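Episode 516

Joanne had the sim up before her coat was off. Skernville in November, dark at four, heat off in half the building. Coffee from the machine. Bad coffee. 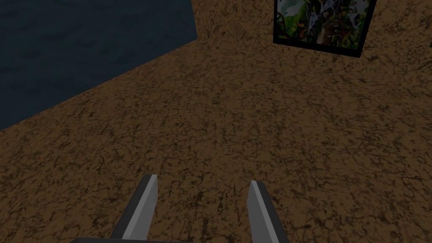

"It's lost again," she said.

Li-hua didn't look up. "Lost how?"

"Planner thinks the wrist is 12 centimeters left of where it is. Swears by it. Confidence through the roof."

"So it's the pose estimator."

"It's always the pose estimator."

She scrubbed back. Step one, fine. Step two, fine. Then the jump, clean as a stair, and after it the arm closing on air, opening, closing on air. Episode 516 of the overnight batch. Same failure in 8 others, all after the same commit. Prasetyo's commit. Prasetyo was on a train to the Vallora people with the demo laptop on his knees and that exact build on it.

"Call him," Li-hua said.

"He's in the tunnel. I tried."

"Try again."

She tried again. Tunnel.

Okay. Think. The estimator matched features from the wrist camera against the map. Brown texture, the same tile stamped over and over, every patch looking like its neighbor. Match one crack to the wrong crack and the whole world slides over by a tile. She pulled up the config. Tile width, 12 centimeters.

"Oh, you're kidding," she said.

Li-hua rolled her chair over. Read it. Read it agian. "He turned off the outlier check."

"He turned it off for speed."

"Did it get faster?"

"Two milliseconds."

Li-hua laughed so hard she had to put her cup down.

Joanne typed. Check back on, threshold where it used to be, plus a line to weight the picture on the wall, the one thing in that room that didnt repeat. Reran 516. They both leaned in. Step one. Step two. The place where it jumped.

No jump.

"Run the others," Li-hua said.

"Running."

Phone. Prasetyo, and the noise of a platform behind him, somebody's suitcase wheels.

"You called five times - is something on fire?"

"Don't open the laptop."

"I'm meeting them in twenty minutes, Jo. I have to open the laptop."

"Then open it and pull. Right now. Standing up. I'm pushing it."

A pause. A zipper. She heard him breathing, heard the keys, heard him read the commit message, which was just the word TILES in capitals.

"Oh no," he said, very quietly.

"Yeah."

"Did I do that?"

Eight green rows on her screen. She still had her coat on.

"Get in the cab," she said. "We'll talk about it when you're back."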